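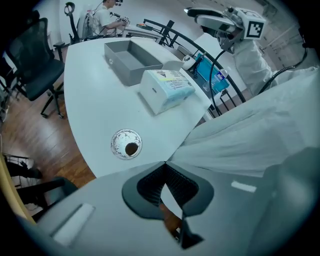 Residents of Ploltinham had asked for years why the last bus to Valness left before the evening classes finished, Ans De Graaf told the public meeting at which the new timetable was presented, and she was glad to see the question answered in print at last.

Clestlow Community Transport confirms extended evening service between Ploltinham and Valness

Ploltinham, Saturday, May 7, 2022

Clestlow Community Transport has confirmed that route 42, which links Ploltinham with Valness by way of the district hospital, will run later into the evening from the first Monday in July. Buses will leave Ploltinham market square every 30 minutes until the close of service, replacing the present hourly pattern after the evening peak. The Sunday timetable remains unchanged.

The decision follows a written consultation held during the winter, to which 583 households replied. Respondents were asked when they travelled, where they changed buses and which journeys they had given up making. Later departures were the most frequent request, followed by a better connection at Valness station and a shelter at the hospital stop.

"The replies were detailed and, in many cases, very practical," said Gerrit Declercq, director of Clestlow Community Transport. "Several people sent us their working rotas. Hospital staff on the late shift told us exactly which connection they were missing and by how many minutes. We have used that information in drawing up the timetable, and the station departure has been moved accordingly."

Two additional drivers will join the Valness depot before the new service begins. Training on the route will take place in June, and passengers may notice vehicles running out of service along Mill Road during that period.

Fares will not rise as a result of the changes. Day tickets, student passes and concessionary cards will be accepted on all evening journeys. The evening return ticket, currently sold only on board, will also be available at the Valness travel office and through the Zaki ticket app.

Roos Kuipers, who leads adult education at Valness College, welcomed the announcement. "Our language and bookkeeping courses end at nine. Students from Ploltinham have been leaving before the final part of the lesson in order to get home. We shall be able to keep our present hours in the autumn, and we are considering a second pottery group."

Not every request could be met. A direct evening link to the retail park was examined and has been deferred until the roadworks at the eastern roundabout are finished. The hospital shelter has been approved in principle, subject to agreement with the landowner. Clestlow Community Transport will publish a further statement on both matters when the position is clear.

The extended service will operate for a first period of 2 years. Passenger numbers and punctuality will be reviewed each quarter, and the results will be displayed at the Valness travel office. Comments from passengers may be made in writing at any time during the period.

Printed timetables will be available on board all vehicles, at both libraries and at the hospital reception desk from the middle of June. Large-print copies can be ordered from the travel office.

Press enquiries: Hendrik Groen, Communications, Clestlow Community Transport, Valness
Timetable enquiries: Ulises Mosquera, Service Planning, Clestlow Community Transport, Valness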